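Unit 4: Measuring Liquids and Keeping a Record

Most errors in a home or small kitchen preserve batch come from the measuring step. Read a measuring jug at eye level, with the jug standing on a flat surface. The surface of the liquid curves up where it touches the glass. Take the reading at the bottom of that curve.

Units used in this course

1000 milliliters make one liter. For water at room temperature, 100 milliliters weighs close to 100 grams, so a kitchen scale can stand in for a jug. Do not do this with oil, syrup or honey. Oil is lighter than water and syrup is heavier.

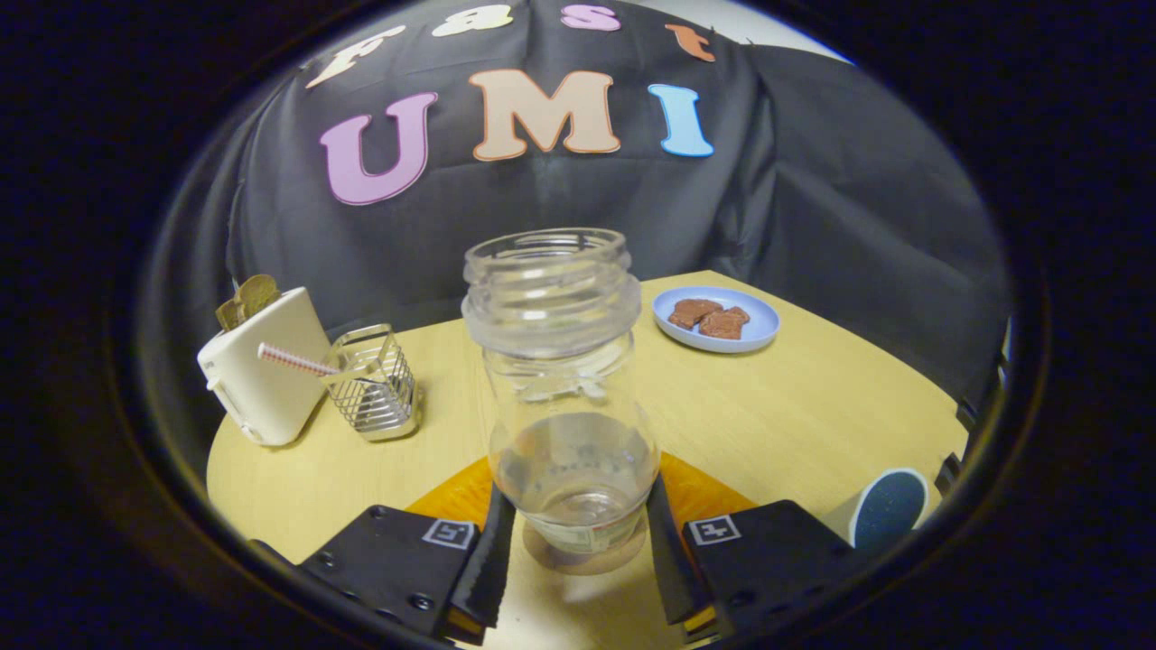 Brine strength is given as salt by weight. For the class recipe, dissolve 30 grams of salt in each liter of water and stir until no grains are left at the bottom. Weigh the salt – spoons are not reliable, as coarse and fine salt pack differently.

Labels and the batch book

Every batch gets a number, written on the label and in the batch book. The worked record on the next sheet is batch 3592 from the Jitel kitchen. Copy its layout:

Batch number
Month made
Weight of vegetables
Volume of water
Weight of salt
Tasting notes

Leave 11 lines under the tasting notes. Students who go on to the Fikre placement will need to hand in the book, so write in ink and cross out mistakes with a single line.

Before the next session

Read the section on acidity in the course reader. Work out the salt needed for 2.5 liters of brine, and for 750 milliliters. Show your working – answers alone get half marks.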